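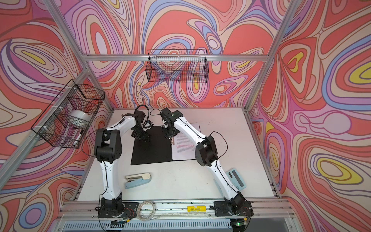

Section 4. Working safely and keeping good order at the two-arm desk cell

This section covers the house rules for the Grirneto desk cell, the enclosed table where two arms handle paper, clips and other office things. Please read it all the way through before your first shift, even if you've run other cells at Mosunthorpe for years (especially then, because old habits from the bigger machines don't always carry over). The arms are small and they look friendly, but they will pinch a finger quite happily, and the rules below are the ones we'd like everybody to follow every time.

4.1 Before you switch on the arms

1. Take off lanyards, loose bracelets and dangly sleeves. Long hair goes up.

2. Look along the front rail, where both arms are bolted down. The thin wires around each base should lie close to the rail and stay clear of the moving joints. If one has wandered, tuck it back and hold it with a fresh cable tie.

3. Check the loops of cable at the elbows and wrists. Each loop needs enough slack for the arm to reach the middle of the table without pulling, and not so much that it can catch on the other gripper. We know this is a fiddly judgment the first few times! Ask the person on the shift before you to show you what they consider normal.

4. Wipe the tabletop with a dry cloth. Specks and smudges build up on a white surface faster than you'd think, and they make it harder to judge whether a sheet has been set down cleanly.

5. Make sure the ventilation grille below the front rail is clear. Please don't lean clipboards against it.

Note: The patterned wall panels are part of the cell. Don't tape notices, schedules or birthday cards to them. If a panel comes loose or gets torn, write it in the cell log and tell the shift lead.

4.2 Setting out the work

1. Put down only what the task card asks for. A typical paper-handling card has a board, a printed sheet, a clip, a stapler and a calculator. Anything else belongs in one of the wire baskets or outside the cell altogether.

2. Lay the board and the sheet between the two arms, within easy reach of both grippers. A small overlap is fine if the card allows it.

3. Put the stapler and calculator off to the sides, flat on the table.

4. Tape and markers live in the side basket. Caps on, please.

5. Use practice sheets only. Real letters, invoices and anything with a customer's name on it must never go into the cell, however handy they may be.

Caution: Staplers go in unloaded. Open the stapler, take the strip out, and keep it outside the cell until the session is over.

4.3 While the arms are moving

1. Keep your hands, head and coffee outside the enclosure. If something falls over, let it lie until you've paused the arms.

2. Start any new routine at the slow setting and run it 15 times before you ask for full speed. Yes, it's dull, and we still want you to do it.

3. Pay extra attention when both grippers are working close together over the same sheet. One arm should hold still while the other makes its move, unless the task card says they may move at once.

4. Pause straight away if you hear grinding, smell anything warm, or see a cable go tight.

5. To reach in, press pause, wait for both arms to settle, and then count to 2 before your hand crosses the rail.

Caution: A paused arm is still powered and may be holding an object. Support the object with one hand before you release the gripper, and keep your fingers away from the jaws.

4.4 Routine care

Check the mounting bolts on both base plates every 200 hours of running. At 3,000 hours, book the arms in with Nustent for a full joint service, and please don't try to open the elbow housings yourself, even though the screws are right there and very tempting.

Questions about this section go to Hae-won Wi at the Quispe bench, who keeps the master copy and is always glad to hear when a step is unclear. Changes are collected through the year and added each October.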